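Notes from a long phone call, typed up fast, so forgive the shorthand. The subject is shirts. Folding them, mostly. She ran the finishing room at Bridex for 18 years, a wash-and-fold place that also did uniforms, and now teaches a short evening class out of a rented unit in Ollell. Asked me to leave her name off. "Put 'a laundry woman,' everybody will know."

We started with tables. She has views on tables.

"White. Big and white. I had a brown one at first and you can't see the edge of a dark shirt on it, you can't see a sleeve that's gone under. On white you see everything. Lint too, but fine, wipe it."

How big?

"Big enough that the whole shirt can lie down and you're not hanging a sleeve off the side. Then a bit more than that."

She is firm that the long-sleeve knit is the hardest ordinary thing in the basket. Not dress shirts, which people are scared of. Dress shirts have a crease that wants to go somewhere. Knits just slump.

"A woven shirt helps you. It has a front, it's got a placket, it's stiff where it should be stiff. A knit has no opinion. You put it down and it goes where it likes. And the gray ones, the heathered ones, the speckle hides the wrinkle till it's on a person. Then there it is, right across the belly."

So what do you do first?

"Get an edge. Everybody wants to start with the sleeves, smooth the sleeves, pat pat pat. No. Find one long edge, take it at both ends, pull until it's straight. Not hard. You're not drying it on a line. Once you've got one straight edge you have something to measure the rest against."

And the creases in the middle?

"Leave them. They'll come out or they won't but you deal with them after. Sleeve can be a mess too, at that point. Let the sleeve be a mess."

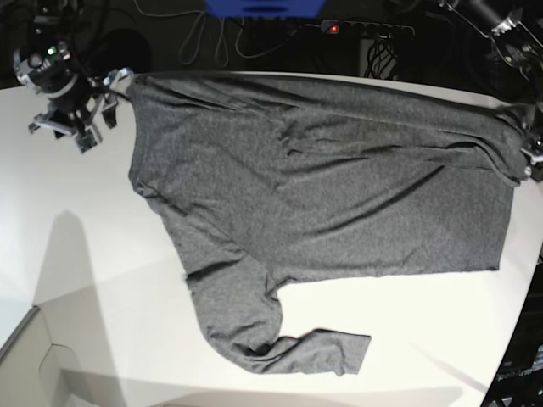

Issue 26

I asked about the sleeve, then, the messy one. Long pause, sound of a kettle I think.

"OK so the sleeve. It turns a corner on you. Comes off the shoulder, goes down, then the cuff end swings off sideways and you get this gap of table between the sleeve and the body. People see the gap and push the sleeve up against the body to close it. Now you have a ripple the whole length. What you want is pick up the cuff. Just the cuff. Lift it, let the sleeve hang a second, lay it down from the shoulder end."

She made me try it while we were on the phone. I have an old gray henley. It worked on the second go, the first time I dropped it on the floor.

"And always know where the other one is. The other sleeve. If you can't see it, it's underneath or it's up in the top edge, and you'll fold a lump right into the shirt. I tell the class, find both cuffs before you fold anything. They nod. Then they fold a lump."

The class is 14 people at the most, that's what fits. They bring there own shirts. She used to supply them but the same shirts got so tired from being folded every week that they'd practically do it themselves, "like an old dog getting in the car." She wants the difficult ones. Collars especially.

What is it about collars?

"On a knit? It's two jobs. The collar is folded cloth and it has points and it wants to sit flat, and under it you've got this soft body doing whatever. So lay it collar away from you, toward the far side, and get the collar flat before anything. Because if the collar's crooked the shoulders are crooked. Doesn't matter how good the bottom looks."

I said mine never ends up square to the table.

"Who cares if it's square to the table? It should be square to itself. I've had people come in and drag the whole shirt round to line it up, and by then one shoulder has rolled up in a ball. Leave it on the diagonal. Walk round it. That's what legs are for."

The rolled up shoulder gets its own bit in the class, apparently. One side of the front goes over on itself, the cloth gathers, and everything below it pulls.
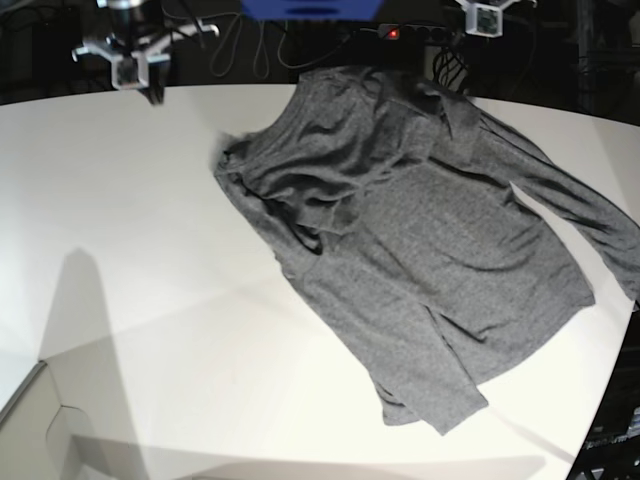
"You can tug at the hem all day and it won't fix it," she went on, "the trouble's up top. Open the shoulder out with your flat hand. Go from the neck outward. Then the sleeve on that side nearly always comes free by itself, and you see how much shirt you had hiding in there."

Side vents?

"Oh I like a vent. Little slit at the side seam, tells you exactly where front stops and back starts. If your shirt has one, use it. Match the two layers there first. If it doesn't, feel for the seam."

At Bridex there was a quota. Her best day ever was 493 pieces, and she remembers it because it was the number of the bus home. She doesn't recommend it. Her thumbs went, she says, the right one for good. A rep from an outfit called Bosent came through in May one year selling plastic folding boards and they bought a stack, and the boards were OK for tees. Useless for long sleeves. Ended up as trays for the break room.

Do you fold at home?

"Badly. I fold standing up watching television. My drawers are a disgrace, don't print that. Print it, I don't care."

I asked if she thought there was one right way and got a flat no. There's thirds, there's halves, there's the one with sleeves crossed at the back that shops do. She grew up on James Street with a mother who rolled everything. She thinks rolling is fine for a suitcase and a crime in a drawer. The thing she won't budge on is where you start from, and she'd rather a person start from a total heap then from something half done by someone else.

Dateline first, then the rest of what she said, which came by a second call.
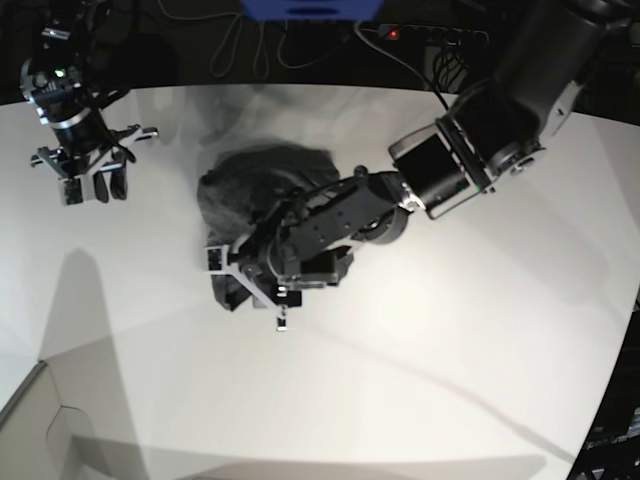 OLLELL, 11 August 2020

A heap, she says, is honest work. Her word for it is a pudding. Dark cloth is the worst pudding, charcoal, black, navy, since all the folds go the same color and you can't read it.

"You look at it and there's no top, no bottom. So don't look. Reach in and get hold of something that feels different. Rib, seam, thick bit. A cuff if you're lucky. Lift that, straight up, slow, and see what drops. Whatever drops is telling you what you're holding."

And if it's nothing useful?

"Put it down, take another bit. Two or three goes. People panic and shake it. Shaking is for sheets."

Do you ever flatten from the middle?

"Never from the middle. Push on the middle, it just gets wider and it's still a pudding. Edges. I keep saying edges. I should have it on a mug."

Class starts up again once she has the unit back, evenings, bring two shirts, one of them dark. No irons. Parking round the back by the tire place, and the buzzer sticks so lean on it.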